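Humska Small Items Set: read me first

Maintained by Remo Marchetti and Assunta Gentile
Status: in use, text last changed 13th October

What this is

Humska is a record of small household things being gathered up and put into an open box on a bed. The things are the kind that end up on a nightstand or at the bottom of a bag: tape, markers, chargers, little cartons, tubes. The set holds 1,874 entries. Each entry covers one tidying session, from the items being laid out to the box being put away.

We put it together as a companion to Lallar, our older set on desk drawers. Lallar was all flat trays and dividers. Humska has no dividers, and the surface under everything is soft, so items roll, tip over and sink into folds.

Setting

Bedroom, one bed, pink quilt with seams across it, wooden headboard, white wall. The quilt is left as it is between sessions. We tried smoothing it in August and gave up, and the early entries where it was pulled tight are marked "flat" in the surface column.

The box is open-topped white cardboard. The inside of the walls has an orange-yellow lining that wrinkles easily. It stands on the quilt wherever there is room and gets turned now and then, so do not expect its long side to face the same way in every entry.

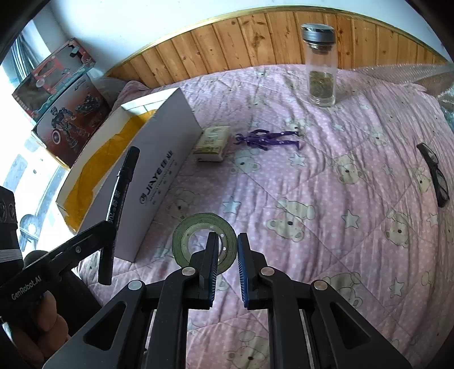 Items are listed by their plain names. Where two people would call something by different names, we kept both and put the second one in the alias column. "Marker" and "marker pen" are the same item. "Carton" is used for anything flat and printed that folds out of card, and "cube" is kept for small boxes with sides of equal length.

Files

items.csv: one line per item, with name, alias, main color, and whether it rolls
sessions.csv: one line per session, with surface, box position, and the order in which items went in
notes.txt: free text typed by whoever did the tidying
skusari_map.csv: matches our item names to the older Skusari list

The item names in sessions.csv always match items.csv. The ones in notes.txt do not. Assunta writes "plug" for every power adapter and Remo writes "charger," and we have left both alone.

How items are grouped

There are 4 groups.

Rollers: tape, markers, tubes, small bottles
Blocks: cubes, tiny boxes, anything that stays on the face you put it on
Flats: cartons, cards, phones
Odd shapes: power adapters, clips, and small pieces that fit nowhere else

A roll of tape counts as a roller even when it is lying flat. We argued over this one and may still change it.

Putting things in the box

There is no fixed order. Most people start with the blocks and push them to the far corner, then lay the flats along a wall. Adapters usually go in last and usually fall on their side. If an item tips over on the way in, it stays tipped over. Nothing is stacked on purpose, though a crowded box will have some overlap.

Phones are listed as flats but are "leave out" items. They may be on the bed during a session and should not be in the box at the end of it. The same goes for keys.

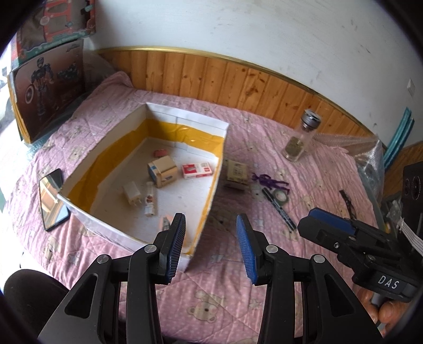 Does every item have to end up in the box for a session to count as complete?
A session is complete when the person tidying says it is. Leave-out items never count against it, and anything else still on the quilt is written in the "remaining" column of sessions.csv.

Known problems

Color names are loose. Olive green was entered as plain green in the first 1,513 entries, and we have only corrected part of them.

White items in the white box are easy to miss. If an adapter or a pale tube seems to be absent from an entry, check notes.txt before reporting it.

The Fang import added trailing spaces to some item names. Strip them before matching.

Sessions with more than one roll of tape do not say which roll went in first.

Planned

We want to reach 3,000 entries before adding a second box. A deeper one has been suggested, but the shallow one makes it easier to see what is inside, so it will stay in use either way. Remo is also cleaning up the alias column. Send corrections to him with the session number and the item name as it appears in items.csv.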